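Bolsas Juta impresas, ref. JT-242. Bolsa de papel kraft con asa rizada, impresión a una o dos tintas. Etiquetas: bolsas kraft impresas, bolsas de papel con logo, bolsas para tiendas, bolsas asa rizada, bolsas baratas (sí, la gente busca así, y así nos encuentra).

La Juta es una bolsa de papel. Lo aclaramos porque el nombre despista y cada temporada alguien nos pregunta por el yute. El yute lo vendemos aparte, cuesta más y pica.
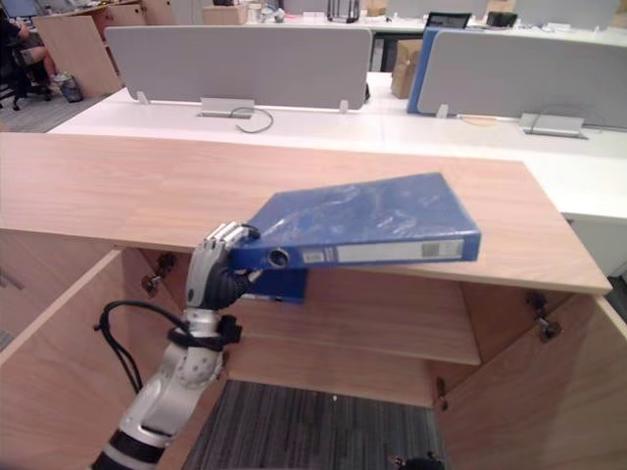

Medidas: 223 mm de ancho, 242 mm de alto y fuelle suficiente para una caja de zapatos infantiles o para tres libros que no se van a leer. Si vende botas de montaña, pida la Geddes, que tiene la base reforzada y bastante mejor carácter.

El pedido mínimo es de 400 unidades. Nos han pedido muchas veces que lo bajemos a 50 «para probar». La máquina tarda lo mismo en arrancar para 50 que para 400 y no entiende de pruebas. Quien quiera tocar el papel antes de decidirse puede solicitar una muestra sin imprimir, con portes a su cargo.

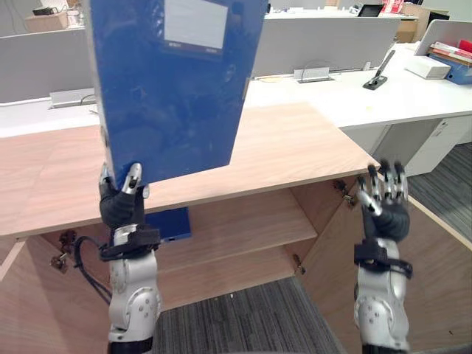
Impresión: envíe el logotipo en vectorial. Una foto del rótulo hecha desde la acera de enfrente no es vectorial, aunque la guarde como PDF. Podemos redibujarlo por 44 euros, IVA no incluido, y le mandamos una prueba en pantalla. Mírela con calma, teléfono incluido. Una vez aprobada, los números bailados se quedan bailados en toda la tirada.

Los colores sobre kraft marrón salen más apagados que en el monitor. El blanco sale crema y el amarillo tira a mostaza. El negro se porta bien.
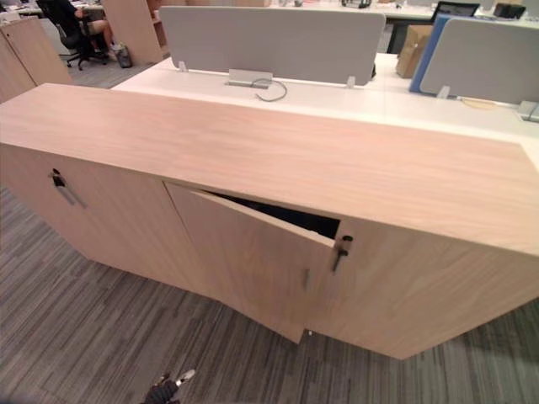

Plazo: quince días laborables desde la aprobación de la prueba. Las campañas de rebajas empiezan en enero todos los años, dato que conviene recordar antes de llamarnos el día 3.

Servimos en cajas planas sobre palé. Guárdelas en sitio seco y no apile nada encima, que las asas se marcan.

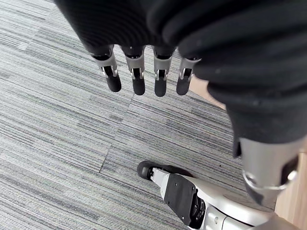
Para repetir pedido basta con el número de factura anterior. Conservamos los clichés dos años y después van al contenedor.

Precios revisados el 2023-08-26.

Productos relacionados
Bolsa Geddes, base reforzada
Bolsa Stunesance para botella, asa de cordón
Papel de seda Grorirstead, en resma
Bolsa de yute natural (la de verdad)
Etiquetas adhesivas redondas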